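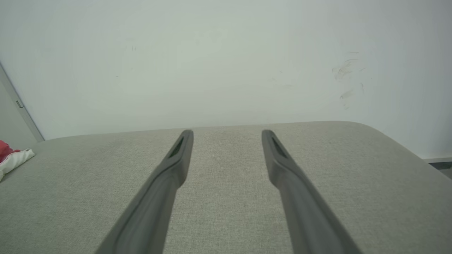 Peut-on garder le phare d'atterrissage allumé en croisière sans que l'interphone siffle dans les casques ?

Cela dépend de l'endroit où la masse de l'interphone est reprise. Si elle partage son point avec celle du phare, le sifflement reviendra quel que soit le casque. Avec une masse séparée, ramenée au point commun derrière la planche de bord, on peut voler phare allumé.

Re: [voilure-tournante] Sifflement interphone, phare allumé
De : Loïc Tessier
À : liste voilure-tournante

Bonjour à tous,

Je réponds à Roxana en reprenant son message par morceaux, parce qu'il y a plusieurs sujets dedans.

Roxana Nedelcu a écrit :
> Bonjour la liste,
> Depuis la remise en vol de la machine en janvier, nous avons un
> sifflement aigu dans les quatre casques dès que le phare
> d'atterrissage est allumé. Interphone Mostico, monté par l'ancien
> propriétaire. Le bruit change de hauteur avec le régime.

Si la hauteur du son suit le régime, c'est l'alternateur que vous entendez. Le phare ne fabrique pas ce bruit-là, il augmente le courant débité et donc l'ondulation qui passe dans la masse. Vous pouvez le vérifier au sol : moteur tournant, phare éteint, vous mettez en route une autre charge importante, par exemple le réchauffage Pitot et le feu anticollision ensemble. Si le sifflement apparaît, même plus faible, le phare est hors de cause.

Chez nous, à Goltley, c'était exactement ça. Le monteur avait repris la masse de l'interphone sur une vis du plancher, à côté de celle du phare, parce que c'était le plus court. Sur le papier la vis est à la masse, mais entre elle et la batterie il y avait deux rivets oxydés et une tresse fatiguée.

> Karim a déjà changé un casque, sans résultat. Il pense que
> l'interphone est mort et qu'il faut le remplacer. Le devis de
> l'atelier est de 577 euros hors pose. Avant de dépenser ça,
> quelqu'un a-t-il vu la même chose ?

Je ne le remplacerais pas tout de suite. Un interphone en panne souffle ou coupe, il ne suit pas le régime du moteur. Et si vous posez le neuf sur le même câblage, vous aurez le même sifflement et 577 euros de moins. Je n'ai rien contre les boîtiers Mostico, le nôtre est toujours en place.

Dans l'ordre, je demanderais à l'atelier :

1. Mesurer la chute de tension entre le boîtier de l'interphone et la borne négative de la batterie, phare allumé puis éteint. Chez nous l'écart se voyait tout de suite au multimètre.

2. Regarder si les prises jack sont isolées de la cloison. Il faut des rondelles isolantes des deux côtés du panneau. Une seule prise qui touche le métal suffit à fermer une boucle de masse, et à l'arrière c'est souvent mal fait parce qu'on n'y voit rien.

3. Vérifier que le blindage des câbles micro est relié d'un seul côté, côté interphone.

4. Voir par où passe le fil du phare. Sur notre machine il était dans le même toron que les micros sur toute la longueur de la console. On l'a sorti et fait passer de l'autre côté.

> Autre question, le disjoncteur du phare est un 10 A et il a sauté
> une fois en finale de nuit. Est-ce que cela peut être lié ?

Possible, mais je traiterais ça à part et avant le reste. Un disjoncteur qui saute une fois peut être simplement vieux, il peut aussi y avoir un fil qui frotte quelque part dans le nez. Ne le réarmez pas en vol pour voir, et ne mettez pas un calibre au-dessus. Regardez le passage de cloison et la charnière du phare s'il est orientable, c'est là que l'isolant s'use. Tant que ce n'est pas trouvé, je m'abstiendrais de voler de nuit avec cette machine.

> Lucian me dit qu'il suffit d'un filtre sur l'alimentation de
> l'interphone et qu'il en a un d'avance.

Lucian Surdu m'avait proposé le même filtre. Je l'ai essayé. Il enlève une partie du bruit quand celui-ci arrive par le fil positif, et rien du tout quand il arrive par la masse. Cela dit, si Lucian le prête, l'essai se fait en un quart d'heure et il donne une information. Il faut quand même que l'atelier l'inscrive, même pour un essai, la machine n'est pas un banc de test.

> Enfin, on entend aussi un « toc » régulier sur la radio 2, même
> phare éteint.

Celui-là est différent. Un toc régulier qui ne suit pas le régime, je penserais au feu à éclats ou à un téléphone posé près de la console. Coupez le feu anticollision quelques secondes au parking, vous saurez. Ismael Sales avait eu le même toc sur la machine de Grube et c'était le boîtier d'alimentation des éclats, monté contre l'antenne. Il lit la liste, il corrigera si je me trompe d'appareil.

Pour compléter : après la reprise des masses nous avons fait 117 heures, dont une bonne partie phare allumé dans le circuit, et le sifflement n'est pas revenu. Il reste un léger souffle quand tous les micros sont ouverts, qui vient des mousses des casques arrière et du squelch réglé trop bas. Personne ne s'en plaint à part moi.

Deux détails pratiques. La facture de l'atelier a été inférieure à votre devis, mais nous avions démonté les garnitures nous-mêmes sous leur surveillance, et c'est le démontage qui prend du temps. Et demandez un schéma à jour une fois le travail fini. Le nôtre datait du premier montage et indiquait une prise passager qui n'existe plus.

J'ai les relevés de tension avant et après dans un tableau, ainsi que le schéma redessiné. Je peux les envoyer en privé, la liste refuse les pièces jointes — et de toute façon ils ne valent que pour notre câblage. Je les ai aussi déposés dans le dossier partagé Gralto, rubrique « électricité », pour ceux qui y ont encore accès. Mon mot de passe n'a pas marché hier soir, il faudrait que Karim Morsy regarde si les comptes ont été remis à zéro.

Roxana, peux-tu nous dire quel est le modèle de régulateur et si l'alternateur a été révisé pendant l'immobilisation ? S'il a été ouvert, une diode en défaut donnerait aussi une ondulation plus forte que la normale, et dans ce cas il faut commencer par là. L'atelier peut le voir à l'oscilloscope sans rien démonter.

Loïc Tessier

--
Liste voilure-tournante
Pour vous désabonner, envoyez un message vide avec « désabonnement » en objet.
Merci de couper les citations inutiles avant de répondre.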